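The Slow Business of Matching a Gray

A paint chip and a plastic part can carry the same color code and still disagree when they are put side by side. Anyone who has replaced one door of a kitchen cabinet, or one panel of a refrigerator, knows the result. The new piece is correct on paper. On the wall it looks like a repair.

Color matching in industry is mostly the management of that gap. The work starts with a standard, usually a flat plaque molded or sprayed under controlled conditions and kept in a dark drawer. Production parts are compared with the plaque by eye and by instrument. The instrument reports a difference as a single number, built from three others: one for lightness, one for the red-green axis and one for the yellow-blue axis. A buyer and a supplier agree on how large the number may be before a batch is refused.

The single number hides a good deal. A part that is slightly too dark and a part that is slightly too yellow can score the same, but most people will accept the first and reject the second. Experienced inspectors therefore read the three component values first and look at the total last. Written specifications are slow to follow them, and many still set one limit for every color in the range.

Pale neutrals are the hardest. The eye has little else to work with, so it picks up any lean toward blue, yellow or pink. A saturated orange can drift a fair distance before anyone complains. An off-white can't. At the coatings plant in Urnach, where most of the output is architectural powder coat, the tolerance on the palest grays is half that allowed on the reds, and those grays still account for most of the returned panels.

Part of the reason is the pigment load. White and near-white coatings are mostly titanium dioxide, with very small additions of black, blue or yellow to set the tone. When an addition is that small, the weighing error matters. The Urnach line handles this by cutting its tinting pigments into a carrier before use, so that the operator weighs out a larger amount of a weaker material. The practice is old and costs one extra mixing step. Plants that skip it tend to make up the time in rework.

Gloss is the second source of trouble. Two panels with the same pigment and different surface finish will not look alike, as a glossy surface sends reflected light off in one direction and a matte one scatters it over the whole face. Scattered light dilutes the color. A matte panel reads lighter and less saturated than its glossy twin when viewed straight on, and the relation can reverse at a low angle. Instruments deal with this in two ways, by including the mirror reflection or by trapping it and throwing it out. Both readings are valid. Trouble comes when the supplier uses one and the buyer uses the other, and neither has written it down.

Shape adds to this. A curved housing shows a range of tones from its lit side to its far edge, and the viewer averages them. A flat plaque shows one. The usual remedy is to mold a short run of the real part in the real resin and approve the color on that, which is expensive early in a project and cheap compared with what follows if it is left out.
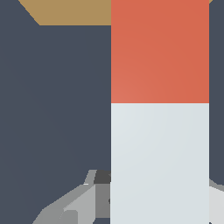
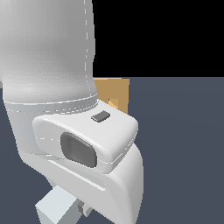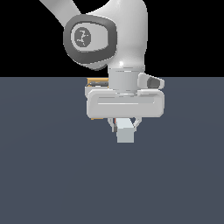
Surface and Materials Desk

Light is the third variable and the one that customers meet first. Two pigments mixed from different recipes can match under daylight and part company under a store's lamps, an effect called metamerism. It is checked in a viewing booth, a gray-walled box with several lamps on a selector switch. The procedure is simple. Place the sample and the standard edge to edge, with no gap, and look at them under each lamp in turn. Swap them left to right and look again. The walls must stay neutral, and so must the inspector's clothing. A bright shirt is enough to throw color onto a pale panel.

The booth at the Dinska laboratory, which does contract testing for furniture makers, was relamped last October. Its old fluorescent tubes had been the reference for store lighting since the booth was installed, and a growing share of the goods it tested were going into rooms lit by LEDs. The laboratory now runs both. In the first 400 panels put through the new arrangement, 9 passed under the fluorescent source and failed under the LED. All 9 were warm grays tinted with the same yellow oxide, and all came from lines that had changed pigment suppliers without changing the color code.

The remedy for metamerism is to use the same pigments in every material that has to match. This is easy to require and awkward to do. A powder coat is cured in an oven, an injection-molded part passes through a hot barrel, and a printed film sees almost no heat at all. A yellow that survives the film process may brown in the barrel. The formulator ends up choosing from the short list of pigments that hold up in all of them, and that list leans toward inorganic oxides, which are stable and somewhat dull. Bright, clean colors across mixed materials remain a compromise.

Temperature affects the measurement too. Reds and oranges shift visibly when warm and recover as they cool, so a panel read straight off the line will give a false result. Dinska holds its samples at 70 degrees Fahrenheit for 2 hours before reading them. Operators under pressure to release a batch would like a shorter wait, and some plants have tried correction tables. The tables work for the pigments they were built on and for few others.

Two products aimed at the problem are now in use at both sites. Hao is a handheld instrument that takes its reading at several angles and stores gloss along with color, which removes the old argument over whether the mirror reflection was included. Taladano is a record system. It ties every reading to the plaque, the lamp, the instrument and the pigment lot, and it will not accept a reading with any of those fields left blank. The second has made more difference than the first. Most disputes between supplier and buyer concern the conditions of measurement, and these can now be looked up.

Plaques themselves remain the weak point. They yellow in light, pick up skin oil and get scratched by the instruments meant to read them. A working plaque in daily use should be compared with the master several times a year and retired when it has moved by a quarter of the batch tolerance. The master should come out of its drawer only for that comparison. Urnach keeps its masters in foil pouches and has a signed log for each opening, and the oldest off-white in the set has been replaced once.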